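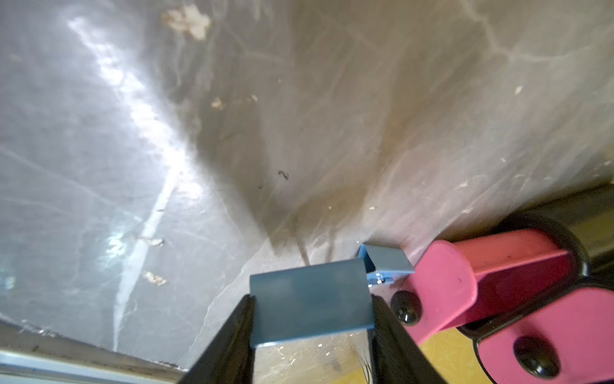
A grip fault on the Rinari cell stops the arm where it is and leaves the fingers closed. The controller shows GRIP LOST or GRIP UNSURE, and the beacon turns amber. Most of these faults come up on thin stock, such as a small bent bracket held between the two fingers with a second metal piece close behind it and a clamp to the right. The finger sensor can't always tell one thin plate from two, or a plate from a finger that has met the clamp. Do not press RESUME until you have worked through the steps below.

**CAUTION:** The fingers stay powered during a grip fault. Keep your hands out of the cell until step 3 is done.

### 6.4 Clearing a grip fault

1. Press HOLD on the pendant. The beacon changes from amber to steady red.
2. Write down the fault code and the part number. The log keeps only the last 18 faults.
3. Turn the mode key to SERVICE and take the key with you. Wait for the drive light to go out.
4. Support the part from below with a gloved hand. Bracket edges are sharp.
5. Turn the manual release on the gripper body 2 full turns counterclockwise. The fingers open slowly – do not pry them.
6. Take out the part and check it for bends that are not on the drawing. Scrap it if you are unsure.
7. Check that the clamp is still seated and has not been pushed out of line.
8. Close the manual release, leave the cell, and return the key to AUTO.
9. Press RESET, then HOME. Watch the full homing move before you load another part.

**Note:** If the arm homes to the wrong side of the fixture, press HOLD and go to 6.6, Indent Recovery.

### 6.5 If the fault comes back

Crumbs and flakes on a plastic cover sheet can get under a part and tip it. A creased sheet can do the same, and glare from it upsets the wrist camera. Replace the sheet and wipe the finger pads with a dry cloth. Do not use solvent on the pads.

Run the grip test (Menu > Tools > Grip) with the Desteck gauge plate. The reading should settle within 2 seconds. If it drifts, replace both pads as a pair. Pads are due at 300 hours in any case.

Three grip faults in one shift is a stop condition. Tag the cell out and call Buckley service.

Section revised 21/09/2018. Replaces the January sheet, which left out step 7.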